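What is left inside an old office tower

Most companies replace their desktop computers long before the parts wear out. The boxes go into a cupboard, then a van, and after that few people ask. At Sovis, a refurbishing firm that took in 2215 desktops last year, the work starts with the side panel.

A tower is laid on its side and opened. Memory comes first, as it sells quickly and weighs next to nothing. Processors follow, then expansion cards. Power supplies are tested on their own, and 803 of them went back into use last year. Scuffed cases matter less than buyers think, and a clean board in a tatty box will still find a home.

Cables take the most patience. Office machines were built to be put together fast, and the wiring is often tucked under whatever went in last. Sovis allows 16 minutes for a full strip-down. Machines that arrived in September were still being sorted at the end of October.

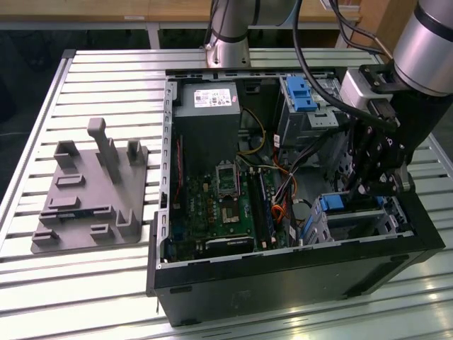

HARDWARE & REPAIR

The green Dell motherboard has an empty processor socket, but a long memory module is still in its slot. Boards like it are graded once the loose wiring has been moved aside. Grade 2 and above are kept for repairs, and the rest go for metal recovery.

2023-10-31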